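Perguntas frequentes - Automação na copa da Zaneo

O que muda para a equipe?
O empilhamento de copos passa a ser treinado com garras manuais, operadas por colegas da própria copa.

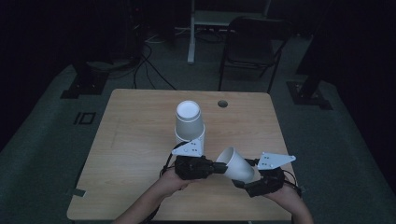
Efthymia Liapis

Alguém perde o posto?
Os 18 contratos seguem iguais até abril.

Quem pode operar as garras?
Quem fez as 2 sessões de formação. Copo de papel amassa fácil - aperte pouco.
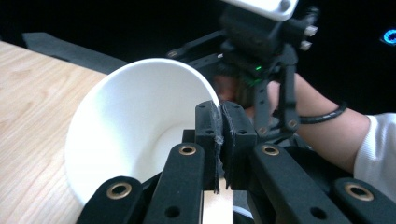 O horário muda?
Os turnos continuam os mesmos, com pausa incluída.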